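About Flarkari

Flarkari is a restaurant group with its head office in Paterson. The company opened its first dining room in Lillville and now employs 744 people across its restaurants, central kitchen and support office.
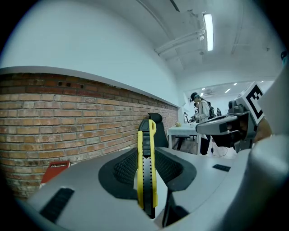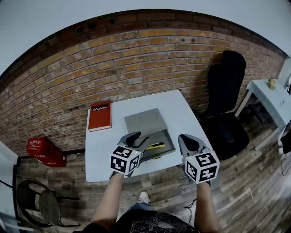
Yellow utility knife, shown in both photographs.

Our restaurants serve family meals at fair prices, seven days a week. Menus are reviewed in February of each year, and dishes are prepared from recipes developed at our central kitchen, which supplies every location with dough, sauces and desserts.

Flarkari operates 2 restaurant brands. The first carries the company name and offers full table service. The second, Cloludance, is a smaller counter-service format designed for shopping streets and train stations. Both accept the same gift cards.

The majority of our sites are leased. Flarkari works directly with its landlords and seeks agreements that allow each restaurant to trade through slower seasons. When a location closes, its employees are offered open positions elsewhere in the group before those positions are advertised.

A total of 329 employees have completed our kitchen management program, which is open to all staff after one year of service.

Inquiries from landlords and suppliers should be addressed to the Paterson office.

Page last reviewed: September 2026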